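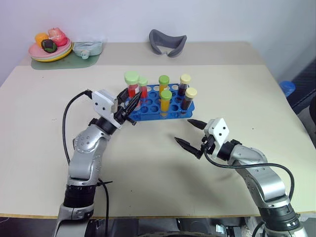 Home Explore Notifications Bookmarks Lists Profile More

I've been promising a thread on the two-arm scheduler in Nondine for so long that a couple of you have started sending me polite reminders, so let's do it. Get a coffee, I tend to go on a bit.

Quick background for anyone new: Nondine is our planning layer. It takes a task (move these tubes, put those back) and decides which arm does what and when. Everything underneath, the joint controllers and so on, was in decent shape already. The "when" was the part that kept me up.

Our first version planned both arms as one big fourteen-joint problem. On paper this is lovely, and the paths it found really were beautiful to watch. But any small change in where a tube had been detected meant replanning everything, and both arms would freeze while the planner had a think.

So last November I split it. Each arm now gets its own plan, and the two plans ask for space on the table before they move through it. I call these claims. A claim is a rough volume, a start time and an expiry, and that's really all there is to it.

The expiry turned out to be the important bit! My first claims lasted until the arm gave them back. You can guess how that went — one arm would hit an error, keep its claim forever, and the other would sit there with perfect manners doing nothing.

Test tube racks are a wonderful way to find bugs in this. The holes are close together, the grippers are wide compared with the gaps, and almost every grasp near the middle is something either arm could reasonably do. If your rule for choosing an arm is at all wobbly, a rack will show you within minutes.
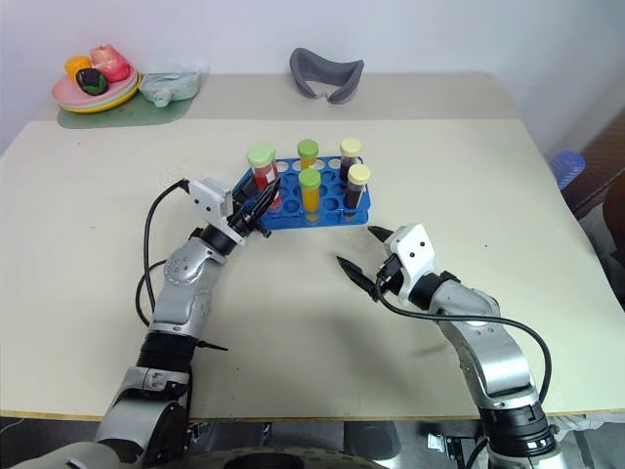 Left gripper in at the red tube, right gripper open over the table near the rack.

The rule I had at the start was "nearest gripper wins". Please don't do this. With a tube in the middle of the rack, the nearest gripper changes with a couple of millimeters of detection noise, so the plan would flip from left to right and back again before anybody had moved.

Now the arm that holds a task keeps it unless the other one is better by a clear margin for several planning cycles in a row. Anyone who has written a thermostat will recognize the trick. I'm a little embarrassed by how long it took me to get there.

Perception next. We keep a table of rack slots and a separate list of free tubes, meaning anything that isn't upright in a hole. They used to be one list with a flag on each entry, and the flag was wrong often enough that I stopped trusting it.

A tube in a slot gives you a lot for free. You know it's upright, you know the height of the cap, and you know where its neighbors are. A tube on the table gives you none of that, so the pose estimate has to work much harder and the planner has to leave itself more room.

Clear plastic with colored liquid inside is still a headache. The depth comes back full of holes, so we lean on the cap for position and use the body mostly for direction. Caps are nice and solid. I have grown very fond of caps. 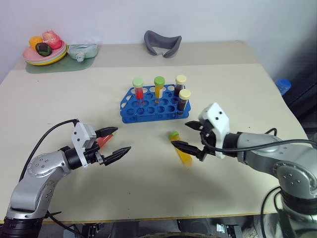
Coltgate, 5 August 2024

Carrying on with this after a break for supper! A green-capped tube tilted on the table next to the right gripper is exactly the sort of thing the free list is for. The fingers have to come in along the body, and the usual top-down grasp we use for the rack is no help at all.

The grasp sampler tries 200 candidates for a free tube, throws out anything that would put a finger through the tabletop, and then checks what's left against the other arm's claims. I had those last two steps the other way around for ages and wondered why it was slow.

A word on tooling. I replay everything in Drundell, our log viewer, and the one feature I'd beg anybody to build is drawing the claims as see-through boxes over the camera view. One log I was stuck on had 1,410 claim messages in it. Reading them as text told me nothing, and scrubbing through the boxes showed me the trouble before my tea had gone cold.

(The trouble was a clock. The two arm processes had slightly different ideas about the time, so claims were expiring early on one side. It is always a clock, or a frame transform with a sign the wrong way around.)

Still on the list: handovers. Claims assume the arms want to stay apart, and a handover is the one time you want them close together. At the moment I have a special shared claim that both sides must sign, and it works in simulation, but the code is ugly and I don't love it.

I also want the margin for switching arms to be set per task, as it's a single number in a config file right now and the comment above it says "tune later" in my own handwriting, so to speak.

If you've done shared workspace planning with something neater than timed claims, please do reply, I'd love to read about it. I'll write up the grasp sampler properly once the handover branch is merged.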